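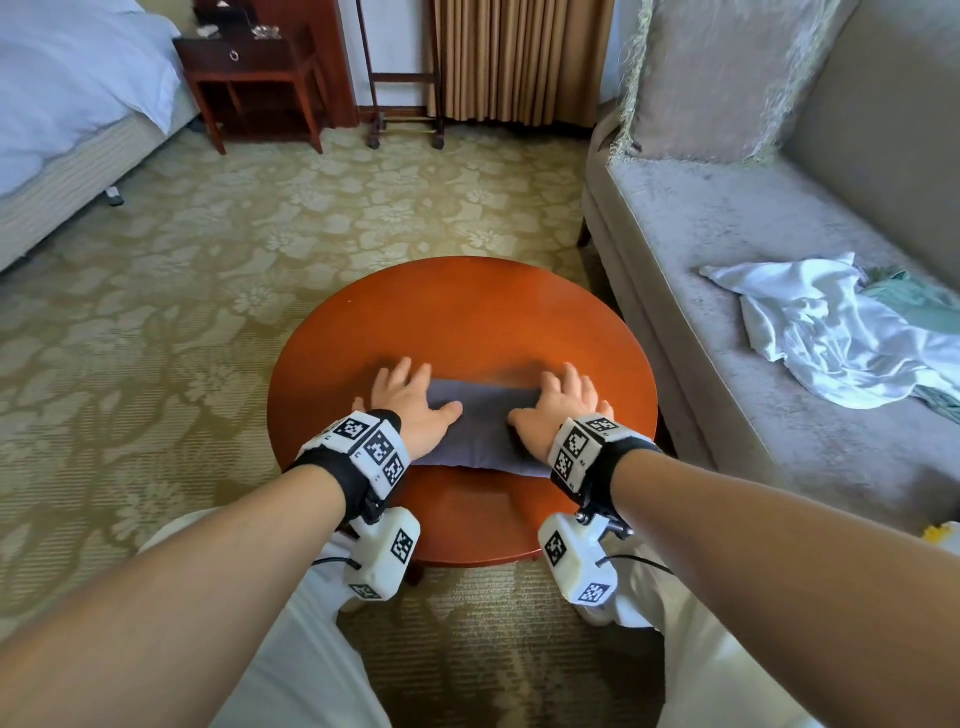
Tardale House – Residents' and Staff Laundry Meeting

Minutes of the meeting held on 2024-06-26 in the ground floor sitting room

Chair: Manouchehr Pakzad
Present: day staff, night staff representative, four residents
Apologies: Karimi Linen Services

1. Minutes of the last meeting

Agreed as a correct record. The missing pillowcases under item 4 have been found in the Asard wing cupboard and put back.

2. Folding in bedrooms

The chair reported that the trial of folding clothes in the bedrooms, instead of in the laundry room, has run for 3 weeks. Clean items go up in the basket and are folded at the round side table, sitting down. Staff who have tried it prefer it to standing at the laundry counter. Residents said they like to see their own things being put away.

It was pointed out that the round tables are small for larger items. A folded cloth or a shirt is fine, but bath sheets and bed linen are not. Agreed that anything bigger than a shirt will still be folded downstairs on the long counter.

One resident asked that the bed should not be used as a place to pile clean clothes. Agreed. The basket stays on the floor beside the chair until it is empty.

The tables mark easily. Nothing damp is to be put down on them, and tops are to be wiped with a dry cloth only. The polish from Trorau is for the nightstands and tables and must not be used the same day as folding.

Action: day staff to put a note about the tables inside each wardrobe door.

3. T-shirts

There was some discussion about how T-shirts should be folded, as at present everyone does it differently and the drawers do not close. The following was agreed:

Lay the shirt on the table with the neck away from you and let the bottom hang over the near edge. Take hold of both top corners and pull the cloth straight between your hands before making any fold. Turn the sides in, then bring the bottom up twice. Check the label inside the collar for the resident's name. If there is no name, the shirt goes back down to the laundry room and not into a drawer.

Thin, slippery knits will not hold a fold for long and are better rolled – this was left to whoever is doing the job.

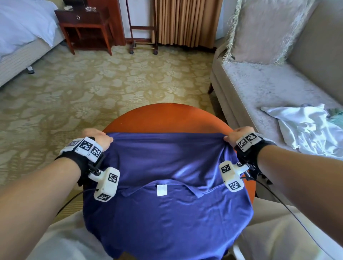
4. Name labels

The last order of 60 labels has been used up. 11 residents still have clothing with no name in it, mostly summer things brought in by families during June. The chair proposed ordering another 50 and asking families to sew or iron them on before clothes are handed over. Agreed.

The night staff representative asked who does the sewing when a family cannot. The chair will raise this with the office.

Action: M. Pakzad to place the order and speak to the office.

5. Linen contract

Karimi have asked to move collection to the morning. No objection from day staff, provided the bags can be left by the side door. Night staff will need to have them tied and down before handover.

6. Any other business

Two dryers are leaving lint on dark clothes. Filters to be cleaned after every load – a sheet will go up for initials.

Date of next meeting to be confirmed.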